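How to set up and trial the Plernance tabletop arm kit before you pay for it

Drerden will lend you the Plernance kit for 30 days and then bill you if you haven't sent it back. The sales page says you can be "picking and placing by lunch". I wasn't. I've now been through the setup twice, once on my own and once with Leonie Waaka reading the manual aloud to me, and this is the order I'd do it in if I had to start over. It should leave you enough of the loan period to decide whether the thing is any use to you.

I paid for my own return shipping and Drerden didn't see this before it went up.

What you get

The arm, a two-finger gripper, a small camera that mounts at the wrist, a clamp, a power brick, a USB cable and a card with a link to the software, which is called Rusier. There's no printed manual. The box also has a coupon for the Ban subscription, Drerden's online training service, and I'd put that aside for now. More on it below.

You'll need your own table, your own computer and your own objects. The lid of the box shows foam cubes being stacked. There are no foam cubes in the box.

Step 1. Clamp it down properly

The clamp is sold as tool-free. Hand-tight was not tight enough on my table and the base crept sideways during fast moves. Use a flat-jawed wrench for the last quarter turn and put a scrap of rubber mat under the jaw so you don't chew up the underside. Check it again after the first hour.

Choose a surface in one plain colour if you can. Wood grain gave the object finder fits, and a glossy counter was worse.

Step 2. Install Rusier and ignore the wizard

Install the program, then plug in the arm, in that order. If you do it the other way, the computer grabs a generic driver and you'll spend the evening uninstalling it. When the welcome wizard offers to calibrate everything in one go, click Skip. It runs the camera calibration before the arm has been homed, and the numbers it saves are no good.

Go to Settings, then Arm, then Home. Stand back. The first homing move is quicker than you'd expect for something this size. After that, run the camera calibration by hand with the checkerboard you print from the Help menu. Print it at full size. "Fit to page" shrinks it and the software has no way of knowing.

Step 3. Check the fingers

Open and close the gripper with the slider. Both fingers should move together and meet at the tips. On the first unit I was sent, one lagged behind the other, and support asked me to re-home it 3 times before agreeing to swap it. The replacement was fine. If yours does the same, ask for the swap on day one and keep a video.

Then look at the live view in Rusier with the gripper fully open. If the tips aren't in view, loosen the camera mount, tilt it, tighten it, and do the calibration again. Yes, all of it.

Step 4. Put out a tray of ordinary things

Demo videos use cubes because cubes are easy. You're more likely to want to move things that are round, thin or awkward, so test with those. Raid the kitchen.
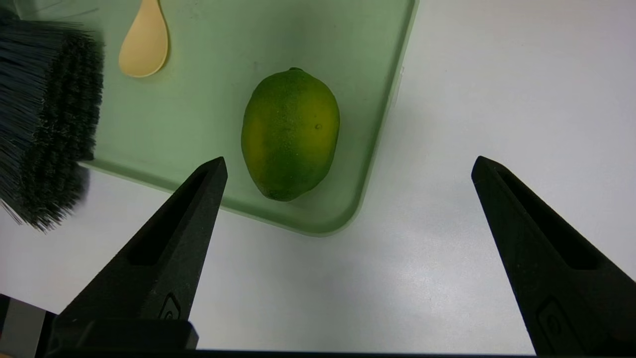

Picking the right test objects will tell you more about the Plernance than any of the settings will. Start with one that's forgiving, then go on to ones that aren't. Fruit is a good first go, and a single lime on a pale green tray is a fair challenge for the camera as well, being green on green with only the yellowish patch and the darker skin to set it apart. A spoon lying flat is harder on the fingers because there's so little height to grab. A brush is the nasty one, with bristles that splay out past the rim and give the software a fuzzy outline to argue with. Leave some bare table beside the tray so there's somewhere to put things down.

Keep the lighting the same from one try to the next. A desk lamp switched on halfway through will shift the outlines enough to spoil your comparison.

Step 5. Teach a pick by hand

Press the Teach button and guide the arm to your object. Stop above it, lower the fingers on either side, close, lift, and move over to the bare patch. Go slower than feels natural. Rusier records your hesitations too, but you can trim them afterwards in the timeline.

For round objects, drop the grip force to 9. The default is higher and meant for hard plastic. I'd also come in a bit lower than the middle of the fruit, as a grip near the top tends to squirt it out sideways.

Save the recording with a name you'll recognise. The default names are just numbers, and the list doesn't sort by date.

Step 6. Play it back, then cheat a little

Play the recording with the object exactly where you left it. This will probably work, and the software will congratulate you with a green banner. Don't be too pleased. All you've shown is that the arm can repeat itself.

Now shift the object a thumb's width and play it again with Follow Object turned on. Then turn it sideways. Then put something else close to it. This is where you learn whether you've got a helper or a music box. Write down every miss, including the ones where it grabs the tray rim, which Rusier counts as a successful pick because the fingers closed on something. I'd call that a bug. Support calls it "contact-based scoring".

Do your own tally on paper and compare it with the success figure on the dashboard. Mine never matched.

Step 7. Decide about Ban

Ban takes your recordings, trains a model on Drerden's servers and sends it back to run on your arm. It costs $624 a year on top of the kit, and the coupon only covers the first month. You need a card on file to redeem it.

I tried it with one batch of recordings. The trained version coped better with fruit that had been moved around, I'll give it that. It was no better with flat cutlery and it was slower overall. Lorcan Kavanagh, who bought his kit last December and has stuck with the subscription, gets better results than I did, though he also records a lot more than I had the patience for.

Two things to check before you sign up. Your recordings include everything the wrist camera sees, so clear away mail and anything with your name on it. And the trained model stops running when the subscription lapses. That's in the terms, fairly far down – I'd have liked it on the sales page.

If you're sending it back

Pack the arm in its parked position (Settings, Arm, Park), with the gripper closed. Take the camera off the wrist and put it in its own bag. Photograph everything in the box before you tape it up, and get a receipt with a tracking number on it. Drerden starts the refund when the box is scanned at their warehouse, and the loan period is counted to that scan, so mail it a week early.

I've sent mine back. I'd look at it again if they fix the scoring and let you keep the models you've trained. If you only want an arm that repeats a fixed move on a tidy table, it does that well enough, and you can leave the coupon in the box.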